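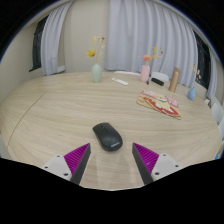
**Furniture and Fittings / Meeting and Study Rooms / Tables**

# Ejigu Shared Work Table

The Ejigu table is supplied by Skaratholm to libraries, training centers and offices that need one large surface for several kinds of work. It has a light wood-grain top in pale beige, with a fine, wavy horizontal grain. The top is made in sections that meet at a thin dark seam. A standard computer mouse may be used directly on the surface, and a separate mat is not required.

Curtains, seating and desktop items are not included with the table. They may be ordered under the relevant headings of the Skaratholm catalog.

## Intended use

The table is intended for seated work indoors. It is suitable for laptop computers, printed material, paper forms and group activities. It is not intended for use as a workshop bench, and it should not be used for cutting, soldering or work with solvents. Institutions that require a surface for such work should consult the Gallimstead bench range.

## Dimensions and supply

| Item | Detail |
|---|---|
| Width of each top section | 37 inches |
| Longest assembled length | 151 inches |
| Top finish | Light wood grain |
| Supplied as | Separate sections with joining plates |
| Assembly | On site, by two persons |
| Order reference | Ejigu, light |

Sections are delivered flat. The doorway and any stairs on the delivery route should be measured before an order is placed. Skaratholm will not remove door frames or handrails in order to complete a delivery.

## The joint between sections

Adjoining sections are held from beneath by steel plates. The seam remains visible on the finished table and is considered part of its normal appearance. It should not be filled or taped over. Where the table is used mainly for computer work, seats should be placed so that the mouse area falls to one side of the seam.

If one section sits higher than its neighbor, the plates should be loosened, the sections pressed level and the plates tightened again in order from the center outward. The feet may be adjusted afterward. A section should never be lifted while it is still joined to another.

## Care of the surface

The top should be wiped with a soft damp cloth and dried along the direction of the grain. Mild dish soap may be used on marks that remain. Bleach, scouring powder and abrasive pads will dull the finish, and damage of this kind is not covered by the warranty.

Booklets and boards with glossy printed covers should be lifted when they are moved across the table. Standing water must be removed from the seam promptly. Hot drinks should be placed on coasters.

## Ordering and lead time

Orders are accepted from registered institutions on the standard form. The usual lead time is 20 working days from confirmation. Orders received in August are scheduled for delivery before the fall term where stock permits. A finish sample may be borrowed from the Jotcombe showroom and must be returned before the order is confirmed.

Replacement sections are available separately. The grain pattern varies between production runs, and an exact match with an existing table cannot be guaranteed.

## Contacts

Institutional sales: Kidus Wubshet, Skaratholm, Jotcombe office

Delivery and replacement parts: Kiros Wako, Skaratholm, Jotcombe office

Inquiries concerning an existing table should quote the reference printed on the underside of the first section.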